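Home | About | Products | Workshop | Ordering | Contact

About Clornurine

October
By Zainab Nnaji

Clornurine makes and finishes small wooden goods for desks and tabletops: framed panels, number plates, shallow trays and stands. The company also supplies woven baskets, bought in finished and inspected before sale. The workshop occupies 2795 square feet on one floor. Eight people work in it.

Panagiotis Karagiannis started the business as a frame repair service. Repair accounted for almost all income during the first six years. It is still offered for frames up to 24 inches on the long side. Larger work is referred to Softić.

Frames are cut, joined, sanded and left in a light natural finish unless the order states a color. Panels are fitted from the back. Numerals are specified by the customer, including style, height and orientation. A panel to be read from the side needs a note on the order form, as the default is upright along the longer edge.

Baskets are checked for broken strands, rim condition and whether the base sits level. Open lattice weaves are sold for light contents only. Rejected pieces go back to the supplier, Gusotov, with the fault recorded on a tag.

Layout checks are done on plain tables. The item under review lies flat on the near table. Sheets, baskets and small parts are kept on the one behind it.

Minimum order for plain frames is one. For numbered panels in a repeated design, the maximum per batch is 500. Larger quantities are split, and each batch is checked against a retained sample. The product codes beginning with Delel refer to the older frame profile, which remains available for replacements.

Visits to the workshop are by arrangement. Zainab Nnaji handles orders and drawings.

Related
Frame sizes and profiles
Care of woven baskets
Repair price list
How to send a drawing

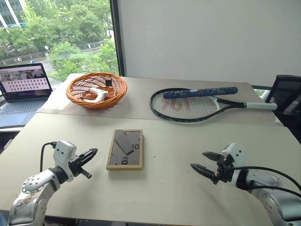
Page last changed: October, 4:15 p.m.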